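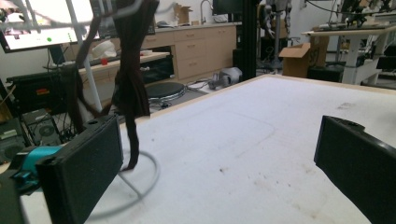

What We Did With Our Evenings in December

Posted in December, late, with tea

I promised a few of you an update on the robotics club, and then the term got away from me the way it always does, so this is going to be a long one. Get comfortable!

For anyone new, I help out with the student club at Flestcombe, and this year we've been working on cloth. Last year it was blocks. Blocks are lovely because they stay the shape you left them in, and I think we all got a bit spoiled. A strip of fabric has its own ideas. You pick it up in the same spot twice and it hangs a different way each time, twisted or bunched up or with the loose bits at one end sticking out to the side. One of the students said it was like trying to teach somebody to pick up soup, and that has stuck as our unofficial motto.

The project is called Nallier (there was a vote, and I was on the losing side, and I have made my peace with it). The idea is that a person does the task first with the hand-held gripper, over and over, and the recordings are what the arm learns from later. So most of what the students do on a given evening is stand at the big white table and move a brown strip of cloth from one place to another. Lift, carry, lower, let go. Then again, with the strip starting somewhere else. It sounds dull when I write it down, and I suppose for the first half hour it is, but there is a rhythm to it and people start chatting, and some of the nicest conversations I've had all year were at that table.

The goal we set ourselves back at the beginning of term was 300 good recordings before the break. We have 620! I went back and looked twice. A good part of that is thanks to the newer members, who came in nervous about touching anything and are now the ones telling me I'm closing the fingers too early. (I am. I get impatient and pinch at the cloth before I'm really down at it, and then I come up with one thread.)

We did lose two whole evenings to a mistake of mine. I had changed a setting on the recording program and forgotten to change it back, and everything we saved came out with the timing off. Nobody shouted at me, though I'd have understood. We marked those files as bad, ordered a lot of food, and started over the next week. If you run a club like this, please write your settings on a piece of paper and tape it somewhere you can't avoid looking at it. Ours is taped up now.

The other thing we've been learning is how much the little stuff matters. How fast you move, for one. If you swing the strip across, it keeps on swaying after you've stopped, and then you lower it and it lands in a heap. The students worked out that if you pause for about 3 seconds before lowering, it goes down much more neatly, and that was entirely their discovery. I had been telling them to hurry up.

Next term there's the Araújo, the small student meet we go to each spring, and this time we'd like to show the arm laying a strip out flat by itself. Our first tries at that have been mixed. It reaches well and it grabs well, and then it tends to let go while it's still too high up, which I'm told it learned from me. We'll be adding slower drops to the mix, and I've been asked very politely to do fewer of them personally.

I still need to sort out rides, and I need to write to the families about permission forms, and the table could do with a proper scrub before we come back. It has had a hard year. If you've got old fabric at home, scarves or curtain ties or anything long and narrow, we would be so glad to have it. Different weights are especially welcome, as we've been using much the same sort of strip all term and I'd like the poor thing to meet some wool.

Thank you to everybody who has asked after the club, and to those of you who came by to see it. I'll write again once we're back and I've caught up on sleep.

Contact | © Fistska Notes | Back to top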